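Calculators are back on the shelf at Skaltik

Posted 20/11/2021

Good news for anyone who has been waiting for a calculator from us – the big sort-out is nearly done and you can start booking them again! I know it has dragged on. We said September, then we said after half term, and then I stopped putting a date on the noticeboard at all, as it was only getting crossed out.

For those who don't come in often, the calculators are easily the most borrowed thing in the whole lending room at Stadard. Drills get all the attention, and the carpet cleaner has its own little fan club, but it's the plain desktop calculators that go out week after week. People take them for market stalls, for raffles, for school maths evenings, for doing the books at the kitchen table. They come home in carrier bags and coat pockets and, on one occasion, a casserole dish. By the end of the summer they were all in together in a heap with the extension leads and the bulldog clips, and I could never tell you which ones worked.

So we've gone back to basics. Everything in that heap comes out on to the marble top, gets looked at front and back, and goes into a yellow tray when it's ready. I've always liked that end of the room, with the palm leaves on the walls and the dark red marble. It cheers you up on a wet afternoon, and small things are easier to keep hold of on a clear surface than they ever were in the old stock cupboard.

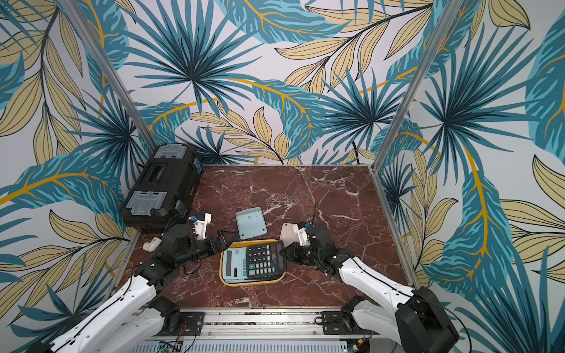
One reader has already written in to ask why we bother with calculators at all when everybody has a phone. The same message went on to say that the money would be better spent on a second sewing machine, and that calculators belong in the museum next to the typewriters.

Well, I do see the point about the sewing machine (the queue for it is shocking). But I'd still stick up for the calculator. You can leave one on a stall with whoever is minding it, and you wouldn't do that with your phone. The buttons are big. It doesn't ring in the middle of a sum. And if a child drops it off a table it's a nuisance, but you haven't lost all your photos. We also didn't spend anything on these, as they nearly all came from Zukine when the office there closed, so there was never a sewing machine's worth of money sitting in them.

The other thing people ask is what we do to them. It's a very dull job and I enjoy it enormously. Each calculator gets a wipe with a barely damp cloth, then a dry one, and a cotton bud round the keys if they're sticky. Then I do a few sums on it. I always start with 500 divided by 2, for no good reason except that I started with it on the first one and now I'd feel funny changing. After that every number key gets a press, then the memory keys, then the percent key, which is the one that seems to go first on ours. If anything sticks or the display is missing a bit of a number, it goes to one side for another look.

We've had a few that needed nothing more than a new battery. We've had one with a biscuit crumb wedged under the equals key, and that took me longer than all the rest of that afternoon's lot put together. I was very proud.

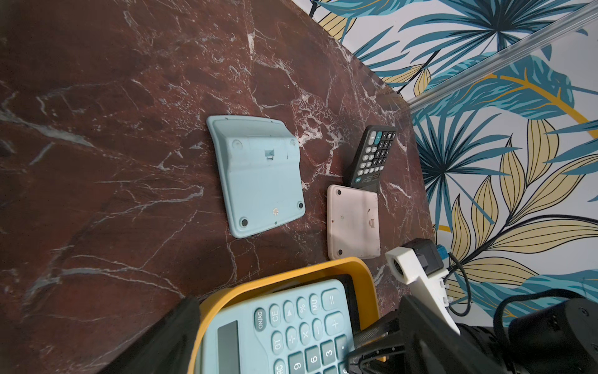 Batteries are where I'd really like your help, because we get through more of them than you'd think and they aren't all the same size. If you borrow a calculator and it dies on you, please don't throw the old battery away, just bring it back with the calculator and we'll match it up. It's also worth turning the thing over before you start poking about. On the light blue one lying on its face, the battery cover is the small rectangle near the middle, and on the pink one it's over by the edge, so you can't go by what you found on the last one you borrowed. Please leave the screws alone, too! Somebody very kindly opened one up for us in September and we're still looking for the spring.

Booking works the same way as before. You can have a calculator for three weeks, and you can take two at a time on one card, which should cover most stalls and quiz nights. If you need more than that, for a school or a big sale, send us a message first and we'll see what's free. There's no charge, but there is still a deposit, and yes, you do get it back, even if the calculator comes home smelling of curry.

I'd also ask people to return them to the desk and not leave them on the step at Peixoto Yard. I know the step is handy and I know the desk isn't always open when you're passing. But it rains on the step.

A few of you have asked for a particular colour. I can put a note on your booking, but I can't promise. The light blue ones are very popular with the under-tens, and the black ones tend to get asked for by people doing their accounts, I suppose as they look more serious. The pink hasn't had nearly so many takers, so if you fancy pink, you're likely to be in luck. 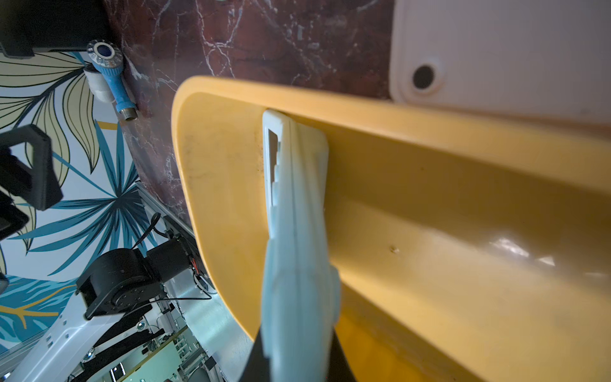 SKALTIK LENDING ROOM, STADARD – Sorting and Small Items Team

Next on the list is the plumbing shelf, and I'm less confident about that one. I can tell a good calculator from a bad one, but pipe fittings are all a bit of a mystery to me. Take the blue and white one with the short brass end and the white tape wrapped round it – I'd call it a pipe fitting and then I'd have to go and have a cup of tea. If you know your way round that sort of thing and could spare an hour to help us label them, please do get in touch. You'd be doing us a real kindness and there will be cake.

The yellow bins are staying, by the way. I had wondered about swapping them for something with a lid, and I got as far as looking at prices, but the bins are easy to lift down and easy to see into, and a few scuffs don't bother anybody. We'll put proper labels on them once the plumbing bits are done. Until then, please ask at the desk before you go rummaging, as things are moving from shelf to shelf at the moment and what was in a bin last time may well be somewhere else now.

We could also still do with cotton buds, a small crosshead screwdriver that hasn't been chewed, and any instruction leaflets you've got lurking in a drawer. Leaflets for anything, really. I've started a folder.

Calculator bookings are open now at the desk or through the usual form, and the next update from me will be about the plumbing shelf, assuming I've come out from under it.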